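4. Gathering the Demonstrations

Everything our policy knows about taking a hard drive out of a computer, it learned from people steering a robot through the job. We wrote no scripted motions and used no simulated drives. That made the collection stage the longest part of the project, and to our minds the most rewarding. This section covers how the Promascombe set was recorded, what we kept, what we threw away, and the handful of choices that we would make again without a second thought.

4.1 The task

Desktop computers that come in for parts recovery often hold their drives in plastic caddies. A person at the bench pinches the caddy, works it free of the bay, and sets it aside in a few seconds. The robot has to find the same caddy in a crowded case, with cables, brackets and boards on all sides, and it has to do so with fingers a good deal thicker than ours. We split the work into four stages: approach, grasp, withdrawal and placement. Operators were never asked to pause between stages. The boundaries were added afterward from the gripper signal and checked by hand.

The approach stage is where the variety lives. The same bay looks completely different when the case is turned a little, and the gripper's own parts hide a large share of what the wrist camera would otherwise see. We were delighted to find how well people cope with this. Given nothing but the wrist view and one fixed view, most operators learned within a session to come in at a slant, so that one side of the caddy stayed visible past the finger plates.

Figure 4a. Wrist camera view into an open case. The blue caddy and the underside of its drive lie beyond the gripper linkages.
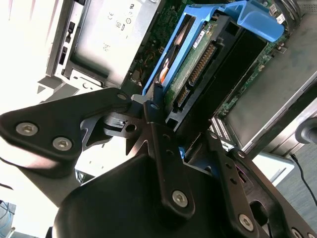
That slanted approach soon became the habit of the whole group, and it raised a worry. If every operator comes in the same way, the policy never sees what to do from anywhere else. We therefore began each recording from a start pose drawn at random from a box above the case, with the wrist turned by a random amount as well. Operators were free to straighten out at once if they liked, and many did. Even so, those first two or three seconds of straightening out are full of useful motion, and a policy trained without them drifts badly whenever it starts somewhere new.

4.2 Operators and sessions

Eight operators took part. Three had used a robot arm before and the rest had not. Each began with a practice block whose recordings were deleted, and we did not set a passing score. The practice block ended when the operator said it should. We had planned to be stricter about this, but the early trials changed our minds. Newcomers who were handed a target tended to rush, and rushed demonstrations are hard to learn from, full of small jerks that the policy copies faithfully.

Sessions were kept short, with a long break in the middle. Between recordings the case was moved and turned on the work surface, and cables were pushed into new positions by hand. We did not follow a chart for this. An earlier pilot at our Ibarra site had used a chart, and the resulting case positions fell on such a tidy grid that the policy learned the grid. Letting the operators shove things around as they pleased gave us a much better spread for no extra work.

Recording was handled by Burik, our own logging program. Burik writes the camera streams, the joint positions, the gripper command and the gripper's measured opening to a single file, all stamped by one clock. It starts when the operator presses a foot switch and stops when the switch is pressed again. There is also a second switch, which we call the "oops" switch. Pressing it leaves a mark in the file without ending the recording, so that an operator who has just bumped a bracket can flag the moment and carry on. We love this switch. It cost next to nothing to add and it shaped the data set more than any other feature of the program.

4.3 Grasping and the value of small mistakes

The grasp is the shortest stage and the hardest to get right. The caddy has to be taken by its edge, and there is little room to either side. If the fingers close too high they slide along the plastic. If they close too low they meet the bay. What makes a good grasp is visible in the wrist view only for a moment, before the fingers themselves cover the point of contact, so the policy must commit on the basis of what it saw a fraction of a second earlier. For this reason we feed it a short history of wrist images as well as the current one.

Figure 4b. The fingers closed around the edge of the caddy.
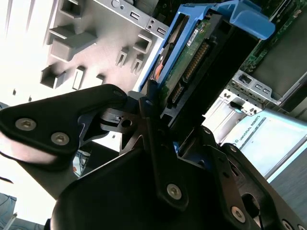 One operator argued early on that we were asking for the wrong thing. The clean grasps were easy, she told us, and a machine could probably get those from a few dozen recordings; what it would never pick up from us was how to notice a poor grip and fix it, and we kept telling people to start over whenever that happened. She wanted the bad grips left in, with the fix attached.

She was right, and the change in plan that followed is the single biggest reason the final policy works as well as it does. From that point on, an operator who got a poor grip was asked to press the "oops" switch, open the fingers, back off as far as seemed sensible, and try again within the same recording. We also began asking for poor grips on purpose. In these recordings the operator was told to miss by a little, in whatever direction came to mind, and then to recover.

The released set holds 1,755 demonstrations. Of these, 536 contain at least one recovery. A further 136 recordings were left out, most of them for dropped camera images, and a smaller share for a recording that ended before the caddy had been placed. We did not drop anything for being slow or for looking clumsy. We tried that once, on a copy of the data, and the policy trained on the "pretty" subset was plainly worse at getting itself out of trouble.

When training on the recovery recordings we mask out the motion that leads into the mistake and keep everything that comes after it. The "oops" mark gives us the boundary. It arrives late, naturally, as people take a moment to react, so we move it back to the last point at which the fingers were fully open. This simple rule held up in nearly every file we inspected. Where it failed, the operator had already opened the fingers before pressing the switch, and we fixed those marks by hand.

4.4 The work area

We wanted a work area that looked like a real bench, with the usual mess in view, and we made no effort to hide anything from the cameras. Light came from one side and was strong enough to wash out parts of the metal in many recordings. We thought about diffusing it and decided to leave it alone. Trinemex, the recovery shop that lent us the computers, has uneven light at every one of its benches, and a policy that needs soft, even light would be of little use there.

Beside the open chassis we kept a flat gray holder board with printed slots, pockets and brackets in several sizes. The board stayed in the same place across sessions, which gave the fixed camera something steady to look at, and it let us check between recordings that neither the camera nor the bench had been knocked. The check takes seconds: Burik overlays the current view on a stored one, and any shift shows up as a double edge along the slots. We recommend a steady object of this kind to anyone setting up a similar rig.

Figure 4c. Work area with the open metal chassis, the holder board on the corrugated wall, and the teach pendant at far left. The fingertips are visible along the bottom.

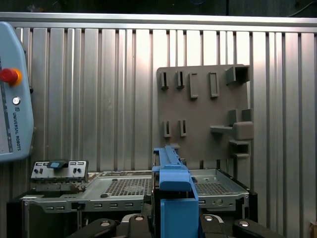
How many demonstrations does a team need before it is worth training anything at all? Far fewer than we collected; our first useful policy came from one operator's recordings alone, and it could already reach the caddy from most start poses, although it seldom finished the withdrawal.

We found it a great help to train early and often. After each block of sessions we ran a fresh policy on the bench and let the operators watch it. They were quick to spot what was missing. If the robot hesitated over a loose cable, the next session would be full of loose cables. If it always turned the wrist the same way, somebody would start turning it the other way. None of this was assigned. It grew out of people seeing their own habits played back by a machine, which was great fun to be around, and it steered the collection toward the gaps far better than our written plan did.

The set was frozen on 29 March 2019, and all results in Section 5 use that version. A small number of recordings made after the freeze are used only for the test of unseen case layouts in Section 5.3. The December pilot recordings are not part of the set, as they were made before Burik logged the measured gripper opening, and the rule for moving the "oops" mark cannot be applied to them.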